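Home | Notebook | Projects | Log in
Filed under: Laundry Room Trials

5th September

Back on the dryers today! The Urnbridge towels (the thick ones, which I've been dreading) went on the scale at 235 grams each before washing, and I want every one of them back to that, give or take 3 grams. In May I stopped the cycle at 38 minutes and the hems were still damp, so this time I'm letting it run longer - no peeking.

Using dryer number one again, the bottom one next to the wall. I like it because the door swings right open and I can get my whole arm in to feel around the drum for stray socks.
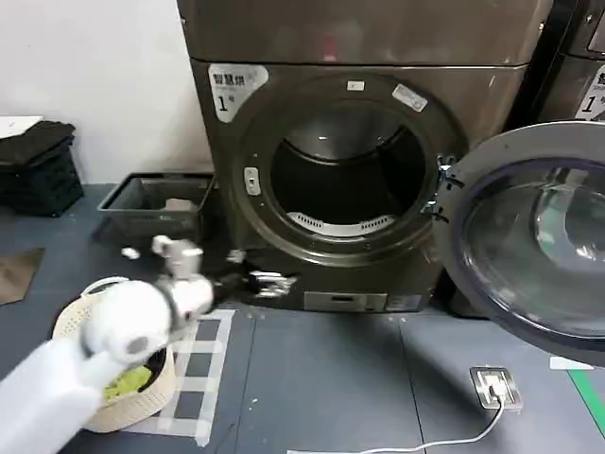
Fetura sheets go in after the towels, on their own, because last time they wrapped everything up in a big ball. Still need to wipe the door seal and buy more mesh bags - some 100 would keep us going till winter.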